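Brivex Two-Arm Planner

Brivex is our planning and control software for pairs of small arms that share one bench, and we've put a lot of love into it over the years! It takes your camera feeds, works out which arm should go where, and keeps the two of them from bumping elbows while one has hold of something and the other is still getting into position.
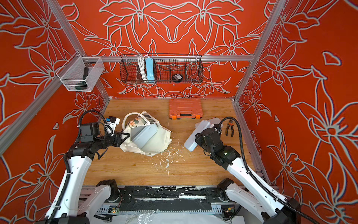 Soft things are where most planners give up, so Norbert Kuruc and Radoslava Rusnák spent a good long while on bags, cloth and anything else that sags or folds. You draw a loose outline, Brivex keeps updating the shape as it moves, and the grip plan follows along (you can watch it all in the side panel, or just leave it be).

What's in the box:

Planner and live viewer, for up to 16 cameras
Grip library with 282 ready-made grasps, all editable
Wrist camera setup, with a step-by-step helper
Per-arm speed and force limits

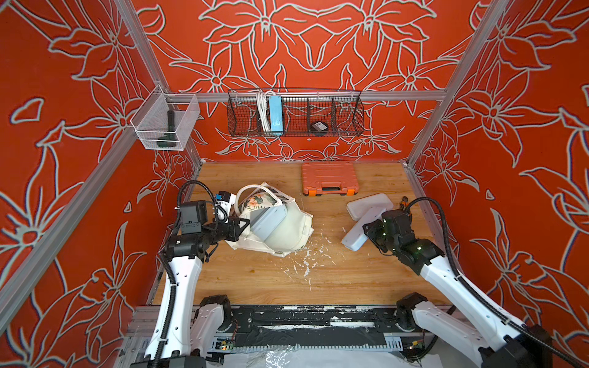 Trying it out

The trial runs for 14 days with everything switched on, and your saved plans stay yours afterward. Release 112 is the current one. If you get stuck, write to Juraj Zeman at the Hotstead office, who is happy to look over your setup file and will usually send it back with notes.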